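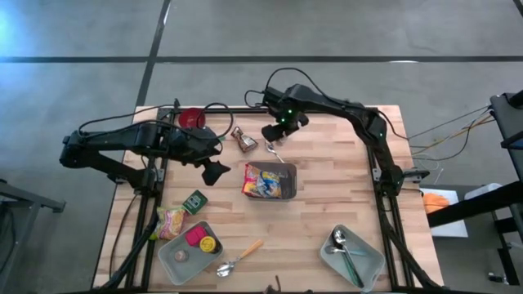
4.2 First contact between separated siblings

We interviewed 30 adults who grew up in foster care in Montecinos and who met a brother or a sister again after the age of 18. Most of them wrote a letter first. The telephone was used mainly by the older ones, and

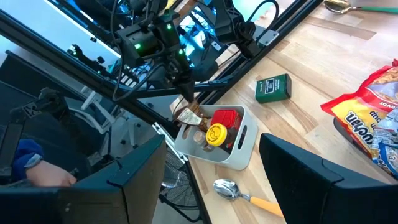
in these cases the first call was short, with long silences. Eugénie Marty coded the interviews two times, with a break in March between the codings. The waiting before the answer was described as harder than the meeting itself – also by those who waited only a few days.
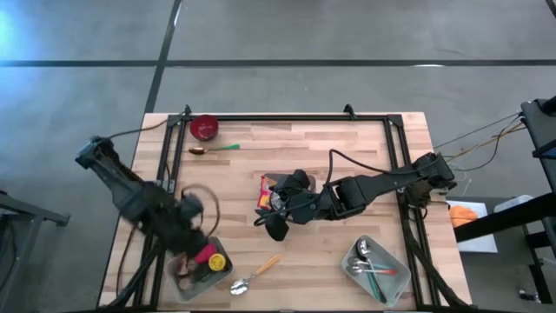 Adhiambo Massawe objected that waiting is remembered differently when the answer was good, and she asked us to treat the refused contacts separately. We followed this advice.

Figure 2. Gray bin with two snack bags on a wooden tabletop.

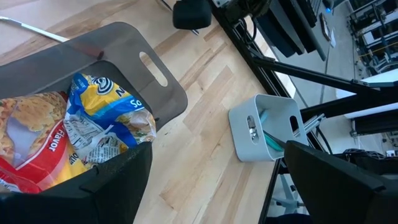 In the refused contacts, the letter was often kept for years. Two persons wrote again, and one of them received an answer from a niece.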